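I have a basket problem and I am not even a little bit sorry about it.

It started in December, when I finally admitted that the front hallway had become a landing strip for scarves, dog leads, library books and one very large umbrella that doesn't even open. I'd been meaning to deal with it for ages. I measured the bench (19 inches from the floor to the underside of the seat, I will know that number until I die) and then I went looking for something that would slide under it and swallow everything.

Plastic bins were out. I had those in the Grirnenness house and the lids cracked, plus they looked like a moving day that never ended. Canvas was out too, because mine always slump over as soon as there's nothing in them. What I wanted was woven, and dark, so it wouldn't show every smudge from every muddy leash.

So off I went to the big homewares barn in Imville, which I love and fear in equal amounts. It was late afternoon, the place was practically mine, and I got to pick up every single basket and turn it over like a melon. Seagrass! Willow! A pink one with pom-poms that I carried for two whole aisles before putting it back! The willow ones were gorgeous but they snagged my sweater, and I just know they'd do the same to the scarves.

Then I found The One on a bottom shelf, behind a stack of bath mats. Dark brown, nearly black, and so smooth to the touch. I'm fairly sure it's the synthetic rattan kind, the stuff they use on patio furniture, and I'm completely fine with that. I can wipe it with a damp cloth and get on with my day.

What really got me was the rim. It's this big fat braid, like a rope or a loaf of challah, and it makes the whole thing feel finished. Then the sides have a wavy weave that catches the light from the hall window in the mornings. I keep stopping to look at it on my way to the coffee, which is a ridiculous thing to say about a basket, but there you go.

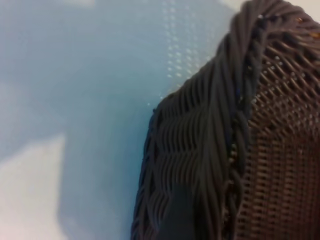 That braid! And look at the little waves down the side.

It lives under the bench now with the scarves rolled up inside (rolled, never folded, you can fit so many more) and the leads on top where I can grab them. Library books got their own spot on the Mondari shelf by the stairs. The umbrella is gone. I held a small ceremony at the trash can.

For cleaning, I shake the basket out over the back step and run an old soft toothbrush along the weave where the crumbs and dog hair settle. Five minutes, tops.

Next up is the linen closet, and I've already got my eye on a pair of square ones at Coetzee, with handles this time. I just need to go measure the shelves first. Wish me luck, there are a lot of towels in there.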